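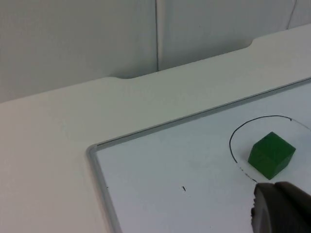
Rilell Blending Ink Pads, Set of 6

I've been making cards for longer than my kitchen table would like, and these are the pads I grab first. They're a water-based dye ink, soft and juicy, and they go on smoothly with a brush or a sponge (I've even used a balled-up paper towel in a pinch!). The colors are all on the dusty side: two pinks, a sage, a mustard, a slate blue and a brown that makes gorgeous tree trunks.

I restocked on 5/11/19, and the mustard is finally back. Thank you for being so patient with me!

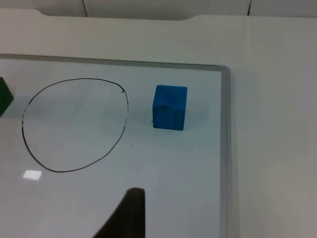
What's in the box

6 ink pads with raised felt, so you can use them on big background stamps
4 small blending brushes
1 swatch card, blank, for you to ink up yourself

Item number 1506. Reinkers are sold separately, and I carry all the colors.

How I use them

Start with the lightest color and keep your brush moving in circles, beginning off the edge of the paper. I like the Comis smooth white cardstock at 128 lb. It's heavy, but it takes layer after layer without pilling. On thinner paper go easy, and let each color dry before you add the next one. The pink and the sage will turn a bit muddy if you overlap them too much, so I leave a little gap and let the mustard sit between them. 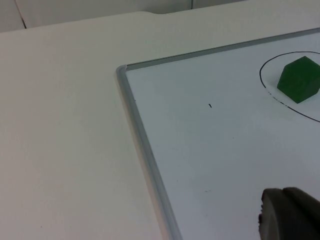 Shipping and returns

Orders go out from my studio in Relport, usually the next morning. Unopened sets can come back within the month. If a pad shows up dry, just send me a note and I'll pop a new one in the mail for you.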